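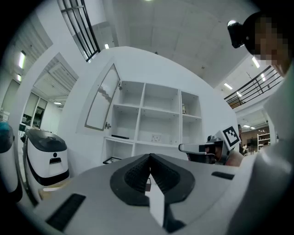
White sleeve, right side.

The wool coat I bought in September has already outlived two of my opinions about it. At first I thought it made me look like an architect. By the second week I thought it made me look like a man who had eaten one. It is charcoal, it falls to the knee, and it comes from Droltard, a label that sells clothes the way other people sell lakefront property.

I had gone in for socks. Amnuay Thongsuk, who runs the floor at the Pasano Street shop, let me get as far as the sock drawer before asking what I was wearing for winter. I said a parka. He nodded the way a dentist nods.

The coat cost a little under $1,000, and I have told my family $200. For that money you get a full lining, horn buttons and a small card explaining that the garment should rest for a day between wearings. I have had jobs with worse terms. You are also told to brush it, downward, with a brush sold separately.

Droltard makes 2,000 of these a year at a mill town workshop called Culamov, where Aisling Scanlon has been cutting sleeves for long enough to have views on shoulders. Mine slope. She told me so over the phone, from a photo, and suggested I have the pads taken in by a quarter inch. I did, and the coat now hangs straight, and I resent it.

What it does in cold weather is harder to argue with. I stood at a bus stop for most of an hour last week and got bored well before I got chilly. Rain beads up and sits there. Dog hair is another matter, and the card has nothing to say on dogs. 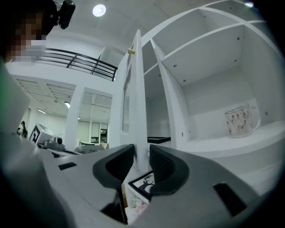
Nneka Adeleke thinks I have been had. She bought hers secondhand six years ago, lost the card, never owned the brush, and wears it every day from the first frost until the crocuses. "It's a coat," she told me. "Put it on and go outside." Hers looks better than mine. The elbows have gone soft and one button is navy.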